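Club de Robótica Jarkero
Acta de la reunión ordinaria de noviembre

Hora de inicio: 17:15
Asistentes: Ratih Tjoa (coordinación), Amirul Krishnan (mecánica), Sekar Hidayat (datos), Qistina Wijaya (entrenamiento del modelo), Yoga Lumenta (acta y material), y casi todo el grupo de primero, que esta vez vino con preguntas preparadas, ¡gracias!
Excusan asistencia: dos compañeros de segundo, por examen.

Orden del día
1. Lectura y aprobación del acta anterior
2. Estado de las grabaciones para el proyecto de recogida
3. Pinza de mano: cambios mecánicos
4. Primeros resultados del modelo
5. Concurso Brastier
6. Material y gastos
7. Ruegos y preguntas

1. Acta anterior

Se aprueba con una corrección. Donde ponía que el brazo Lerkovitz estaba "pendiente de calibrar" debe decir "calibrado y pendiente de montar en la base nueva". Amirul insiste en que conste porque le costó una tarde entera.

2. Estado de las grabaciones

Sekar abre el punto con la mejor noticia del curso: ya tenemos 2647 episodios válidos en el servidor. Hubo aplausos (sí, aplausos, que conste también). Es más del doble de lo que había cuando empezamos a usar la pinza de mano, y el ritmo sigue subiendo porque ahora cualquiera del club puede grabar después de una explicación corta.

Para los de primero, Sekar repasa cómo trabajamos. Se coge la pinza, se hace la tarea con ella como si fuera la mano del robot, y la cámara que va montada encima registra todo. Luego el brazo aprende de esas grabaciones. El brazo no tiene que estar presente, y por eso podemos grabar en cualquier mesa.

La tarea de este trimestre sigue siendo "ordenar la merienda": coger paquetes y envoltorios de la mesa y dejarlos en una lata. Se comentan los envoltorios metalizados, que son lo más difícil y también lo más divertido. El papel dorado refleja la luz, cambia de forma cada vez que se toca y confunde bastante al modelo cuando hay otro objeto dorado cerca. 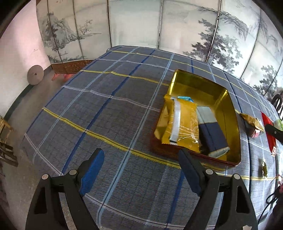
Sekar propone mantener el mantel de cuadros en todas las sesiones de la serie B y cambiarlo en la serie C, para ver cuánto depende el modelo del fondo. Qistina está muy a favor. Cree que parte del acierto actual viene de que el modelo "se ha aprendido el mantel". Ratih pregunta si no sería mejor mezclar fondos desde ya. Se discute un buen rato y queda así: la serie B se termina como está, y en la C se usan al menos tres fondos distintos.

Otros detalles que se acuerdan para quien grabe:
Empezar siempre con la pinza abierta y quieta un par de segundos.
Variar la posición y la orientación de la lata entre episodios.
No recolocar los objetos con la otra mano a mitad de un episodio. Si algo se cae, se sigue grabando y se etiqueta como "caída".
Apuntar en la hoja compartida las iniciales y la serie.

Yoga recuerda que 46 episodios del mes pasado están sin iniciales y pide que quien los reconozca los complete antes de la próxima reunión. Alguien del fondo levanta la mano y admite que 15 son suyos. Se le agradece.

3. Pinza de mano: cambios mecánicos

Amirul presenta lo hecho en el taller. Las almohadillas de goma con relieve se quedan. Las lisas resbalaban con los plásticos brillantes y había que apretar tanto que los bizcochos llegaban hechos migas. Con el relieve se puede coger un paquete por los laterales sin aplastarlo, y Amirul está tan contento con el resultado que pasó la pinza por toda la sala para que cada uno la probase con un sobre de galletas.

Se plantea si conviene poner las dos almohadillas del mismo color. A Qistina le viene bien que se distingan, porque así ve a primera vista si un vídeo se ha procesado en espejo (ya nos pasó en octubre, con una carpeta completa). A Ratih le preocupa que el modelo use el color como pista y luego falle en el brazo. Amirul contesta que puede montar en el brazo las mismas almohadillas que en la pinza, y con eso se cierra el asunto.

Pendiente de mecánica:
Revisar el juego de los pivotes. Uno de los de primero notó que una mordaza cierra un poco antes que la otra, y tenía razón. ¡Muy bien visto!
Imprimir un segundo mango, algo más corto, para manos pequeñas.
Preparar una caja de repuestos con tornillería etiquetada.

4. Primeros resultados del modelo

Qistina trae una tabla en el portátil y la proyecta. En la prueba fácil, con un solo paquete de pie y sin nada apoyado en él, el brazo Lerkovitz acierta el 90 por ciento de las veces. ¡El 90! En septiembre el brazo ni siquiera bajaba hasta la mesa. Varios piden repetir el vídeo y se ve tres veces seguidas, la última a cámara lenta.

Con varios objetos cerca la cosa cambia bastante. Los fallos que más se repiten, según Qistina, son dos: el brazo duda entre dos paquetes que están juntos y termina bajando entre los dos, o elige bien pero entra torcido y empuja el paquete fuera de alcance. Para lo primero hacen falta más episodios con objetos apoyados unos en otros. Para lo segundo, más aproximaciones lentas y de frente, con las mordazas a ambos lados del paquete antes de cerrar.
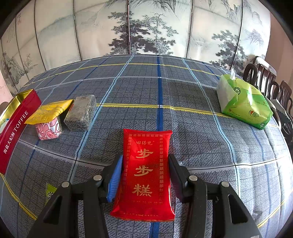
Yoga pregunta si el texto impreso de los envoltorios puede influir. Qistina cree que a la resolución que usamos el modelo no saca nada de las letras, pero sí del color general, y le gustaría comprobarlo con paquetes de tamaño parecido y colores muy distintos. Los de primero se ofrecen a traer merienda variada. La oferta se acepta por unanimidad y en menos de un segundo.

Se habla también de los objetos blandos. Un paquete de pañuelos cede al cerrar la pinza y uno rígido no, y en la señal de apertura se nota muchísimo. Sekar quiere guardar esa señal en todos los episodios nuevos, ahora que la versión 2 del programa Ginting lo permite. Quien tenga instalada la versión antigua debe actualizar antes de grabar. Yoga ayuda a quien se atasque con la instalación.

Queda como objetivo para la siguiente reunión repetir la prueba con tres objetos y comparar. Qistina no quiere dar una cifra de antemano, pero se la ve optimista.

5. Concurso Brastier

Ratih confirma que la inscripción está hecha en la categoría de manipulación. La prueba consiste en vaciar una mesa con objetos que el equipo no conoce hasta ese mismo día, así que todo lo que hablamos en el punto 2 sobre variar fondos y objetos nos afecta de lleno.

Reparto provisional:
Operación del brazo durante la prueba: Amirul, con Sekar de suplente.
Modelo y portátil: Qistina.
Presentación oral: Ratih y una persona de primero, a elegir entre quienes se apunten.
Montaje, transporte y cables: Yoga.

Sobre la presentación, Ratih propone llevar la pinza de mano y dejar que el jurado grabe un episodio. La idea gusta muchísimo. Sekar pide que se ensaye antes con gente de fuera del club, para ver qué se entiende sin explicación y qué no. Podría hacerse en la tarde de puertas abiertas.

Falta decidir si competimos con el modelo de la serie B o esperamos a la C. Hay opiniones para todos los gustos. Amirul prefiere ir con algo probado; Qistina prefiere arriesgar. Se pospone hasta tener los números.

6. Material y gastos

Yoga informa de que queda filamento para el segundo mango y poco más. Se aprueba comprar dos bobinas, una tira de goma con relieve y una tarjeta de memoria de repuesto. La merienda que se use en las grabaciones no se carga al presupuesto del club; quien la trae decide si se come al terminar (hasta ahora, siempre).

Se recuerda que los envoltorios vacíos también sirven para grabar. Van en la bolsa de tela del armario y no en la papelera, por favor.

7. Ruegos y preguntas

Una compañera de primero pregunta si se puede grabar con la mano izquierda. Sí, y además interesa, porque hay muy pocos episodios así. Se anota en la hoja con una Z.

Otro compañero pregunta si el brazo podría abrir los paquetes además de moverlos. Amirul se ríe, se queda pensando y pide una servilleta para dibujar. Se deja para el trimestre que viene.

Ratih agradece a todo el grupo las horas de grabación y propone un mural en el pasillo con fotogramas de los mejores episodios. Se encarga Sekar, con ayuda de quien quiera.

Tareas hasta la próxima reunión
Sekar: cerrar la serie B, preparar los fondos de la C, selección para el mural.
Amirul: pivotes, mango corto, almohadillas iguales en el brazo.
Qistina: prueba con tres objetos y comparación por colores.
Ratih: guion de la presentación y ensayo abierto.
Yoga: compras, actualización de Ginting en los portátiles, episodios sin iniciales.
Grupo de primero: merienda variada y episodios con la izquierda.

Se levanta la sesión a las 18:50.

Acta redactada por Yoga Lumenta. Las correcciones, en la hoja compartida.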